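Skeltau "Limsakul" – which master is on streaming?
Forum: Pop & Electronic > Releases and Pressings
Thread status: open

fennimore_k
Posts: 491

The Skeltau single "Limsakul" won the listener-voted category at the Bremport music awards in July, and the label put a new version on streaming the same night. The track title and artwork are unchanged. The running time is four seconds shorter than the file I bought on release.

I'd like to establish what was changed. My purchased file is 24-bit and the intro has an audible room tone before the first synth stab. On the streaming version the room tone is gone and the stab comes in immediately. The second chorus also sounds louder relative to the verse, but I haven't level-matched the two, so treat that as an impression.

Does anyone have the CD single or the vinyl to compare?

---

grey_market_tapes
Posts: 72

I have the CD single. It has the room tone, so it matches your download. The matrix carries the Suturex plant code, same as the album.

The shorter version is the radio edit with the head trimmed. They serviced it to stations well before the awards. I wouldn't call it a new master.

---

fennimore_k

The radio edit drops the second pre-chorus and fades. The streaming version has the full pre-chorus and the cold ending. It can't be the radio edit.

---

grey_market_tapes

There were two radio edits. The one with the fade went to commercial stations. Community stations got a version with the cold ending. I volunteer at a community station and it's in our library.

---

oddmetre
Posts: 100

Both of you could be describing the same thing. If the community station version has the full pre-chorus and the cold ending, then the only differences from the album version are the head trim and possibly the level. That could be an edit of the existing master or a separate mastering pass. You can't tell by ear from the intro.

Procedure, if anyone wants to do it properly:

Take both files as lossless. Align on a transient after the trimmed section, the first snare is good enough. Match the level on a verse. Invert one and sum. If you get silence or something close to the noise floor all the way through, it's the same master with the head removed. If the verses null and the choruses leave residue, someone has touched the dynamics.

Turn off volume normalization on the streaming app first, otherwise the comparison is worthless.

---

pallasite

Is this worth doing? The award was for the song, and people voted on the song. The centre of the discussion elsewhere is whether a listener vote should count in the same ceremony as the jury prizes, which seems a more useful argument than four seconds of hiss.

---

fennimore_k

There's a separate thread for the voting. This one is for versions.

---

oddmetre

Somebody linked the album write-up in the other thread and it bears on this, so I'm pasting the relevant part. It's from the Bremport arts paper's site, copied straight off the page.

Sessions for the record ran over two blocks, with the second reserved for vocals and for what the credits list as "found percussion." The band's programmer has kept to the same approach since the first EP: short recordings of household objects, pitched down and layered under a conventional drum machine. 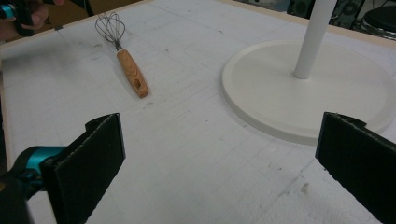

By Oğuzhan Ertürk | Music | 4 min read

Mixing was handled by Uldis Kalniņš, who asked for the stems without bus compression and printed two versions of each single. One was intended for album sequencing, with the natural decay between tracks left in place. The other was topped and tailed for standalone use. Kalniņš has described the difference as editorial, with the same settings applied to both.

End of paste. So according to the article there were two prints from the start, an album-sequence print and a standalone print. The purchased single and the CD single seem to have gone out with the album-sequence print. The streaming release now has the standalone one.

---

grey_market_tapes

Which is what I said. Same master, trimmed head.

---

fennimore_k

You said it was the radio edit. The article says standalone print. A station may have been sent the standalone print, but that doesn't make it an edit made for radio.

---

grey_market_tapes

It's labelled RADIO on our copy.

---

fennimore_k

Labelled by the label or by the station?

---

grey_market_tapes

By whoever entered it in the library. Fair point. I'll look at the original delivery email if we still have it.

---

tessellate_b
Posts: 38

I ran the null test with the download against the streaming version, lossless tier, normalization off. Aligned on the first snare as suggested and matched on verse one.

Verse one nulls down to dither. Verse two the same. Both choruses leave residue, low in level, mostly above the vocal range. It sounds like cymbal wash and a bit of the noise layer. The bridge nulls.

I don't think this agrees with "the same settings applied to both."

---

oddmetre

Useful. Is the residue steady through the chorus, or does it pump with the kick?

---

tessellate_b

It pumps slightly. First chorus more than the second.

---

oddmetre

Then a limiter or a multiband stage is behaving differently in the choruses. One possible cause that fits the article is that the standalone print was run as a separate pass in real time through analogue gear, but then I wouldn't expect the verses to null to dither. A digital chain with a small threshold change is more likely. The verses would stay under the threshold in both cases.

---

fennimore_k

That would also account for my impression of a louder second chorus.

---

oddmetre

It might. The residue is bigger in the first chorus, though, and you heard the second. I'd leave that one open.

---

pallasite

I've listened to both on decent headphones and prefer the one with the room tone. The stab has more effect when there's something in front of it. I still wouldn't have noticed the choruses.

---

grey_market_tapes

Found the delivery email. The file name has the song title and "SA" at the end, no mention of radio. The RADIO tag was ours. I've corrected the library entry.

Our copy is a 16-bit WAV. I can null it against the streaming version when I'm next in the studio.

---

fennimore_k

Please do. If those two null completely, I'll edit the first post to list two versions: album-sequence print (download, CD single) and standalone print (stations, current streaming). Vinyl is still unconfirmed, so if you own it, post the runout and whether the room tone is there.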